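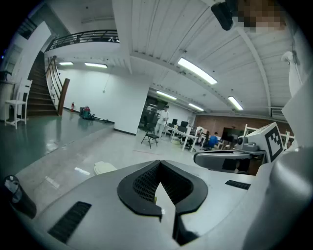 Facilities Service Desk
Ticket 398: Lighting and stair handrail, main hall
Submitted by: Lina Twal, Building Operations, Nillier Center
Category: Electrical / General repair
Priority: Normal
Status: Closed, one item transferred

Summary of request

Occupants of the main hall report intermittent flicker from the fluorescent lighting during the first part of the morning. Separately, users of the staircase to the mezzanine report movement in the handrail at the lower post. Both matters are entered under one ticket at the request of the service desk. Future requests should be submitted separately by trade.

Fixtures and areas covered

Ceiling lighting, main hall, six fluorescent fixtures. Wooden staircase, handrail and newel post. Step at the edge of the raised platform. The mezzanine railing was added to the ticket during the first visit.

Log

Wednesday, 8:10 a.m. Ticket opened. The requester states that the flicker begins when the lights are switched on and stops within several minutes. It has been reported by two departments. No breaker has tripped. The requester asks whether the hall may remain in use.

8:45 a.m. Service desk reply. The hall may remain in use. Staff are asked to leave the lights on through the working day until an electrician has attended, and to report any buzzing, burning smell or discoloration of a fixture at once by telephone. Such reports should not be added to this ticket.

10:30 a.m. Requester confirms that no smell or discoloration has been observed. A faint buzz is reported from the fixture nearest the rear wall on the left side. Service desk advised by telephone. Priority retained at Normal after discussion with the electrical contractor, Skavmont.

1:15 p.m. Skavmont on site. The lighting circuit was isolated and the fixtures were opened in turn from a mobile platform. Findings: tubes in two fixtures were at the end of their service life; one lampholder in the rear left fixture was loose and did not hold the pins securely. Ballasts tested within limits. The ceiling panels and the supporting beam were not disturbed.

2:40 p.m. Two tubes replaced from stock. Lampholder replaced. Circuit restored and the lights switched on and off ten times with no flicker. The contractor notes that a cold start in the morning is the proper test, and asks that the ticket remain open until this has been done.

3:05 p.m. Handrail inspected by in-house carpentry. The movement is at the newel post and does not extend to the curved section of the rail. The fixing bolt at the foot of the post had worked loose. Bolt tightened and a locking washer fitted. The post was then tested by hand in both directions and found firm. The upper fixings were checked and required no work.

3:20 p.m. Mezzanine railing checked while carpentry was present. No movement. No action.

3:30 p.m. Carpentry observes that the edge of the platform is difficult to distinguish from the main floor for a person coming down from the stairs, and recommends a contrasting strip. This work is outside the scope of the present ticket. Transferred to Ticket 139 (floor finishes), where the product and color will be agreed with the requester.

Following morning, 7:50 a.m. Requester reports that all lights came on cleanly from cold. No flicker and no buzz. The handrail remains firm.

9:00 a.m. Service desk asks whether the ticket may be closed. Requester agrees, provided the handrail is looked at again in August with the regular stair inspection. Reminder entered.

Parts and charges

Fluorescent tubes, two, from stock. Lampholder, one, supplied by Skavmont. Locking washer, one, from stock. Contractor call-out charged to the general repair budget at $300. No charge for in-house carpentry.

Instructions for occupants

If flicker returns, please note the position of the fixture, the time, and whether the lights had just been switched on. Occupants must not remove or turn the tubes. Used tubes are collected by Building Operations and must not be placed in general waste.

Related tickets
139: Platform edge, contrasting strip. Open, awaiting color selection.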